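How Table Surfaces Affect Noise and Glare in a Shared Study Room

Project report, Interior Environments II
Damir Pavlović and Ieuan Bellis

1. Background

The study room on the second floor of Zorndale Hall is used by students from four departments. It is popular in the afternoon and nearly empty in the evening. When we asked people why they left, the two complaints we heard most were noise and glare. We wanted to know how much of this comes from the tables, which can be changed, and how much comes from the room itself, which mostly can't.

Our instructor, Anatole Collet, suggested we keep the project small and measure only what we could measure well. We dropped our first plan, which also covered chairs and floor mats.

2. Method

We compared three surfaces: bare wood, wood with a felt cover, and a white coated board. For noise we dropped a set of keys from the same height onto each surface and took a reading with a sound meter placed 60 centimeters away. We also set down a ceramic mug by hand, but the results depended too much on who was doing it, so those readings are not used.

For glare we asked students to read a printed page for 10 minutes at each surface with the overhead lights on, then fill in a short form. Finlay Hepburn helped us hand out the forms on Friday afternoon. The forms had a space for comments, and most people used it.

3. Results

The bare wood gave an average reading of 68 decibels in the key test. The white board was louder and the felt was the quietest by a clear margin. The felt cover slid when people leaned on it, though, and several students said it was hard to write on. One wrote that her pen went through the paper twice.

On glare, the white board did worst. Students seated on the window side complained about it more than those on the door side. Bare wood and felt were rated nearly the same.
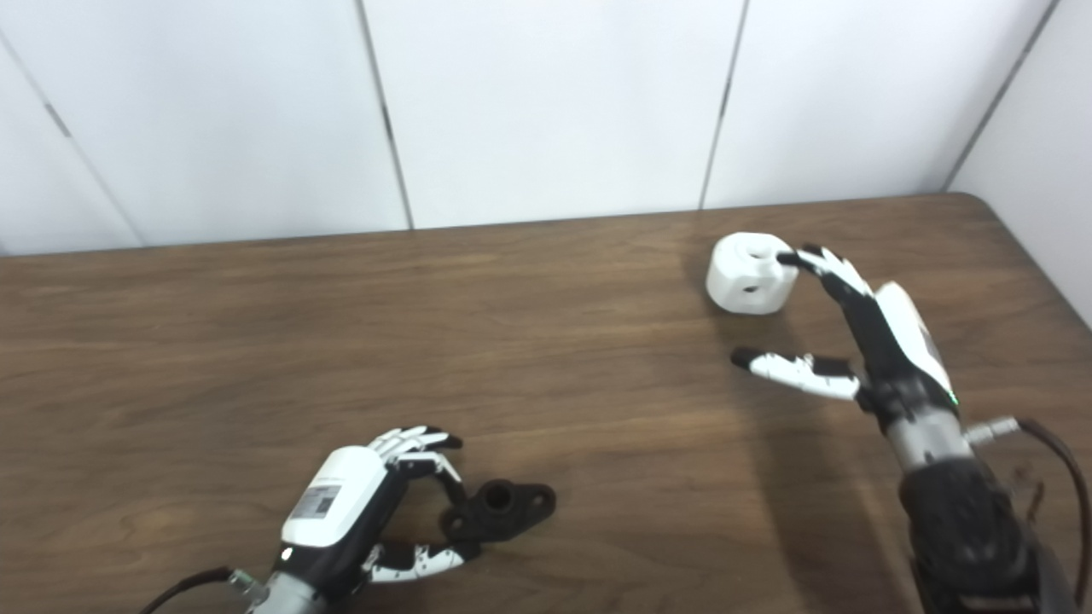

We had expected the color of the surface to matter less than the finish. We can't separate the two with the samples we had, because our only glossy surface was also our only white one. A better test would use one color in both a matte and a glossy finish.

4. Cost

Covering all the tables in felt would cost $900, going by the price list we got from Costache, and that does not include replacing the covers as they wear out. Small felt desk pads would be cheaper and could be put away when not needed — but someone would have to store them.

5. Recommendations

We recommend keeping bare wood tables and offering desk pads at the front desk. We do not recommend white tops for the window side. The blinds should be fixed before any money is spent on furniture. Two of them no longer close, and this came up in the comments more often than the tables did.

Thanks to Panagiotis Papadopoulos for lending us the sound meter and showing us how to calibrate it.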